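Search this blog Go

Resetting the tray

12 Jun 2020

Spent the whole morning on the computer assembly cell with Bình, and my back knows it! We moved the gray parts tray a hair to the left, so every pick point had to be taught again - 21 of them, ugh.

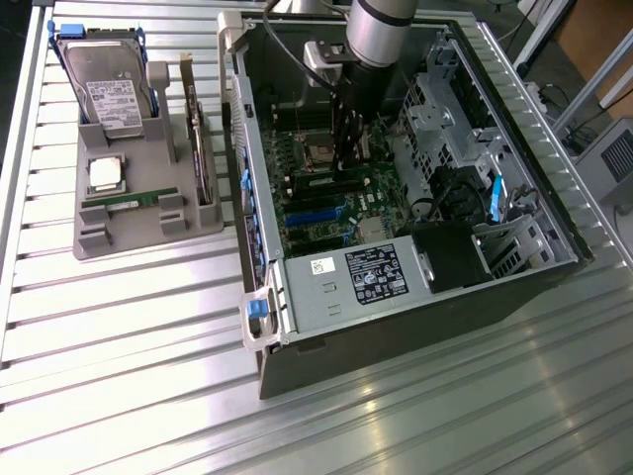

Gripper over the empty socket, processor still in its pocket.

I like to start with the socket and work outward (Bình does it the other way around, and we've agreed to disagree). Jog down slow, save the point, back up, go get coffee.
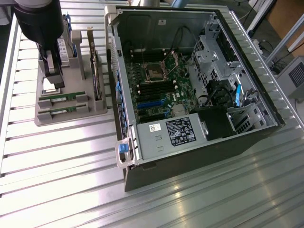
Down low over the left side of the tray.

Fingertips get a wipe next, then I'll rerun the two memory slots at low speed.

Recent posts
Cable ties, again
Eight bolts and a bad mood

This site uses cookies. OK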